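The Snack Shelf, Reconsidered

I have spent most of August thinking about where to put a sandwich.

It started with the move to Okamdale, where my desk is now a forty-minute walk from anything resembling lunch. The nearest shop is the Panance station kiosk, which closes at 2 and regards this as generous. So I did what any adult with a spare room and poor impulse control would do. I decided we needed a proper snack counter at home, with tiers.

My previous system was a drawer. You opened the drawer, you moved the batteries, you found a granola bar that had been sat on at some point in its life, and you ate it standing up. The drawer had one great strength, which was that guests couldn't see into it. A counter is different. On a counter your choices are out there in public, lined up and facing forward, and people form opinions.

Nafula Obura, who lived above me for six years in the old building and once ran the café at the Ghasemi swimming pool, has many opinions. I called her for advice and got a lecture. Her first rule is that anything tall goes at the back. I said this seemed obvious. She asked how my spice rack was arranged and I changed the subject.

Her second rule is about height. A flat row of drinks looks like a delivery you haven't dealt with yet. Put half of them up a step and suddenly it's a display, and people take one and say thank you. I resisted this for a week on the grounds that a Coke is a Coke at any altitude. Then I tried it with an upturned baking pan and a dish towel, and I'm sorry to report she's right.

Clear acrylic is her third rule, and the expensive one. I priced a stepped tray from Conuren at $102, which is a lot to pay for something whose main selling point is that you can't see it. It also shows every fingerprint. She wipes hers down each night with a glasses cloth. I do not wipe down my glasses each night with a glasses cloth.

Then there's the matter of the sandwich. I had been treating it as one more item, shoved in next to the chips. Nafula's view is that the sandwich is lunch and the rest is company, so it gets its own tray, front and middle, with room on every side. Stand it up so the filling shows. If you're embarrassed by the filling, make a better sandwich. (I was, and I did. Lettuce was involved.)

I've also been told to leave a basket empty. I had a whole argument ready about wasted counter space, but it does give people somewhere to put what they've picked, and they pick more when they have somewhere to put it. I've eaten accordingly.

My own counter currently has one tray, the baking pan, and a bread basket with a bill in it from the electric company. The paper I put down to protect the wood has a ring on it already. Still, I know what I'm aiming for: red bottles up on their rack, snacks off to the left on the slant, one sandwich in the middle being quietly important. 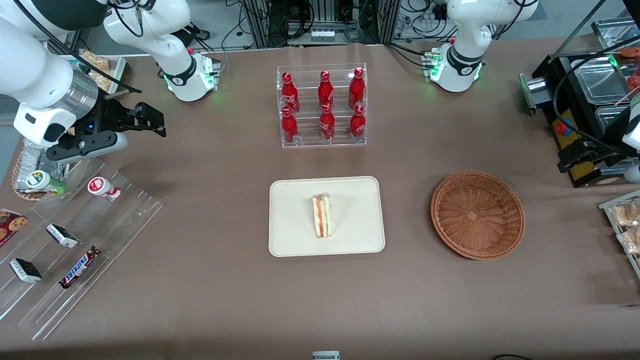
What I'm doing about the drawer

Keeping it. The batteries have to live somewhere, and there are things I eat that I don't want on a tier. I did clear out the back, where I found three soy sauce packets and a receipt from Ghasemi for a swimming cap I have no memory of owning. The granola bar is still in there. We've reached an understanding.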